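Chapter 5
Close Counts: What Happens When Almost Nobody Wins

On the night of 15th March, the returning officer in Skudton read out a result that still gets argued over in the town's pubs. Otakar Kováčik had 1,331 votes. Cempaka Santoso had nine fewer. A whole council seat, and with it control of the budget, hung on fewer people than you'd find at a bus stop!

I love close elections, and I hope that by the end of this chapter you will too. They show us the rules at work. In a landslide, it hardly matters how a spoiled paper is treated or when the postal votes close. In Skudton it mattered enormously – 107 papers had been set aside as doubtful, and each one had to be held up, looked at and ruled on with both candidates standing there.

Some were easy. A tick is as good as a cross if the voter's choice is plain. Others were wonderfully hard: a name written in the margin, two boxes marked and one scribbled over, a smiley face (allowed, after a long discussion).

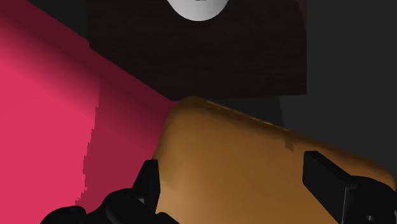

Santoso asked for a recount, as she was entitled to do, and the second count moved the gap by a single vote. She stood again in the December by-election in Curitz ward and won it comfortably.

We'll follow both contests in detail, starting with the ballot paper itself. Before you read on, jot down how you would rule on this one: a cross placed exactly on the line between two names.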